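Sesby furniture bank asks for chests of drawers as spring moves begin

April 16, 2024

Anyone in Sesby with a spare chest of drawers is being asked to think of the town's furniture bank before paying to have it taken away. The Tusow Furniture Bank, which collects unwanted household pieces and passes them on to families setting up home, has opened its spring appeal, and drawers are at the very top of the list this year, followed closely by dining tables.
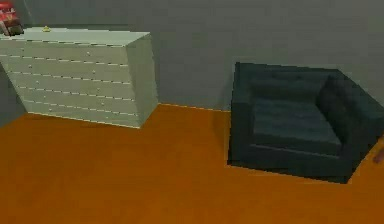
Lejla Papadopoulos

It is the time of year when a good many people in Sesby are on the move. Tenancies come to an end, students begin wondering where they will live next, and those of us who are staying put look at the spare bedroom and decide that something really has to go. The bank has always done well out of that springtime mood, and it hopes to do so again, though the shelves and floor space were a good deal barer in March than anybody there would have liked.

Viorica Milošević has run the bank from the old Jasińska warehouse behind the station for long enough to have a feeling for what goes first. Beds are usually provided for in some other way, she told me over a very welcome cup of tea, and sofas come in all the time, but somewhere to put your clothes is the thing people forget to give and the thing every household needs from the first night.

"You would be surprised how long a family can live out of bags," she said. "Then a chest of drawers arrives, and the children each get a drawer of their own, and they spend the whole afternoon arranging their socks. I have had more thank-you cards about drawers than about anything else we send out."

The bank passed on 1,000 pieces of furniture last year, a figure that Viorica is proud of and would dearly like to beat. Painted pieces are just as welcome as plain ones, and a scratch or a missing knob is no trouble at all, as there is a workbench at the back and a drawer full of odd handles to choose from. What the bank cannot take is anything with woodworm, anything that has stood for a winter in a damp garage, or flat-pack that has already been taken apart and put back together so often that the screws no longer bite.

This year's appeal comes with a little more behind it than usual. Turnetti, the removals firm on Canal Street, has given £4,000 towards fuel and a new set of tyres for the van, and has offered two of its drivers for the larger collections. Radomir Trajkovski, who manages the Sesby depot, said his crews were forever being asked by customers what to do with the wardrobe that would not fit up the new stairs, and it made sense to have a proper answer for them.

He had some advice for donors too, most of it learned the hard way. Empty the drawers before the van comes, and look underneath and behind them as well, where letters and photographs have a habit of slipping down. If the drawers lift out, mark each one on the back with a bit of masking tape so that they go home to the right slot. Measure the doorway and the turn of the stairs, and say so on the telephone if it is going to be tight.

Among those who have had help from the bank is Anjana Liyanage, who moved into a flat near the market last autumn with her two boys. She was given a dining table and a set of drawers on the same day, and the table has hardly been clear since. Homework is done on it, and so is the ironing, and on one memorable evening it had to seat her sister's entire family, with the youngest perched on an upturned crate.

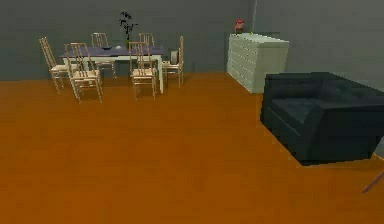

Can I give a table if I no longer have the chairs to go with it?

Tables are gladly taken without their chairs, and odd chairs are taken too. The bank keeps a good stock of single chairs and will put together a set that sits comfortably at the height of your table. If the legs unscrew, please leave them on until the driver has seen it, and keep any bolts in a small bag taped to the underside.

Collections cover the town and the villages as far out as the reservoir. There is no charge, though a contribution towards the diesel is always kindly received. Smaller things such as lamps, bedside cabinets and mirrors can be brought straight to the warehouse during opening hours, where Chrysanthi Chrysikopoulos will be at the desk to book them in and, if you are not in a hurry, to show you what is being mended that morning.

To arrange a collection, telephone the warehouse or leave your details at the library counter, and somebody will ring you back with a day for the van.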